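Search this site Search Go

Where Do the Dog Toys Go? All About Baskets, Bumps and Tidying Up

Hi, I'm Caoimhe McGrath (say it KEE-va!), and I write these pages for kids who like to know how ordinary stuff works. Last time we did zippers. Today it's dog toys and the basket they live in, and I promise there is more to say about a basket than you'd think.

I should start with Dareck. Dareck is my dog. He is 5 years old, he is brown all over except for one ear, and he owns far more toys than I did at his age. He has a rope, three balls, a duck with no squeak left in it, and his bone. The bone is his favorite. He doesn't bury it, because it isn't that kind of bone. He just carries it from room to room and drops it where people walk.

So every Thursday after supper we have toy time, which means every toy comes out, gets looked at, and goes back in the basket. Dareck thinks this is a party. I have to do it up on the table or he takes things out faster than I can put them in. 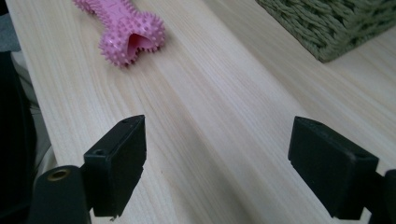 The pink bone on the table, with its basket close by.

Let's talk about those spikes first. They look a bit fierce, like a cactus, but they're small and soft. Lots of chew toys have bumps or spikes on them. When a dog bites down, the bumps rub against its teeth, a little like the bristles on your toothbrush. They don't do the whole job (Dareck still gets his teeth brushed, and he still makes a face about it), but they help a little. Bumps are good for gripping too. A smooth toy gets slippery once it's covered in dog drool, and oh boy, there is a lot of drool.

And why rubber? Try this. Find a pencil eraser and squash it between your finger and thumb. It gives a little, then it goes right back to the shape it was. Rubber is made of very long, very tiny strings, all tangled together like cold spaghetti. When you squeeze it, the strings move and stretch. When you let go, they pull back. A dog can chomp on rubber again and again and it keeps springing back – for a good long while, anyway.

The knobby end has a hollow in it. Plenty of dog toys have a hollow somewhere, and some people put a treat or a dab of dog-safe peanut butter in theirs. (Ask a grown-up to read the label first! Some peanut butter has a sweetener called xylitol in it, and that can make dogs very sick.) If you do put food in a toy, you have to wash it out properly after. I use warm water, a drop of dish soap and an old bottle brush, then I rinse it twice and let it dry.

Now, the basket.

Before I had this one I kept the toys in a cardboard box, and Dareck ate the box. Not all of it. Just the corners. So I went to Hanrahan, the hardware store at the end of our street in Coltcombe, and stood in the basket aisle for so long that the lady asked if I was all right.

People have been making baskets for thousands and thousands of years, longer than they've been making books or bicycles. And the main idea has hardly changed. You take something long and bendy, and you pass it over one thing and under the next. Over, under, over, under. When you get to the end, you go around again, but this time you go under where you went over before. Each row holds the other rows in place. One strand by itself is floppy. A whole lot of them woven together can stand up on a table and hold a duck, three balls, a rope and a bone.

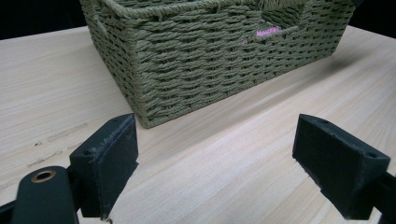
Twisting makes a difference too, and you can test that at home. Tear off a strip of paper towel as wide as your hand. Pull on both ends and it will probably rip pretty easily. Now tear another strip the same size, twist it up tight like a candy wrapper, and pull again. Much harder! When you twist something, all the little fibers inside get squeezed against each other, and they grip. Rope works the same way, and so does yarn, and so does the string on a kite.

The rim is my favorite part of any basket. It's the bit that gets grabbed and bumped and leaned on, so basket makers like to make it thicker than the rest. Run your finger along the top edge of a basket at your house and see if you can feel where the weaving stops and the rim begins. Then look for the handles. Some are loops that stick up, and some are just an opening left in the side for your fingers to slip into. I like an opening, myself. Dareck likes one too. He can get his nose in it.

If you want to have your own toy time (dog toys, cat toys or people toys, they all count), my way goes like this:

Tip everything out where you can see it.

Look at each toy. If it's cracked, or little pieces are coming off, show a grown-up. Dogs can swallow loose bits and get a tummy ache or worse.

Wash what's sticky. Give it time to dry before it goes back, or the whole basket will smell like a pond.

Big things in first, small things on top.

Put the favorite in last. I learned that one the hard way, when Dareck emptied the whole basket onto the kitchen floor to get to his bone.

My neighbor's cat, Usier, doesn't have a basket. He keeps his toys under the couch, and he gets them out again by yelling until somebody lies down on the floor with a ruler. I've offered to help pick out a basket for him. So far he only wants to sit in ours.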